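Skulel short film, progress report to the fund
24/02/2021

Hi all,

I promised you something readable this time, so no spreadsheet dump, just where we are with Skulel and what your money has been doing since the last report.

First the big one: picture lock! The cut came in a good bit shorter than the script suggested. I lost the whole ferry opening, which hurt, but the film now starts in the kitchen with the two sisters not speaking and it's so much better for it. I've watched it far too many times and I still like the middle, so I'm taking that as a good sign. 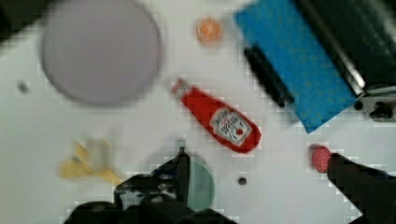 Plate on the white tabletop.

Spending so far is $2,485 of the post-production grant. Most of that went to sound, because the wind at Paltholm got into nearly every outdoor take (my fault, I picked the hill). We re-recorded five scenes of dialogue and I can't hear the joins anymore. Another $300 went to the subtitles, Czech and English, and those are done apart from one joke that I keep rewriting.

Color is the part that's behind. Malý, the little studio doing our grade, had to push us back while they finished a series, and they've been nice enough to hold the price. I'd planned to have graded reels for you by now and I don't, sorry. 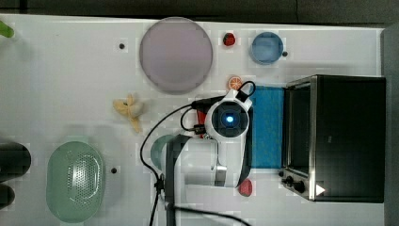 On the festival side, I've sent the locked cut to Grolholm as a work in progress, and they wrote back asking for a finished file when we have one. No promise of a slot, but they did ask! If they take it, we'd screen in August, with a Q&A after. I'm also looking at a few smaller student-friendly festivals with low entry fees.

The full post budget is still $2,883, and I don't expect to go over. What's left has to cover the last of the grade and the screening copy. I'd like to move the delivery date back by a month to give Malý room, so please let me know if that needs a form or if an email is enough. Receipts are in the shared folder, sound first, then subtitles.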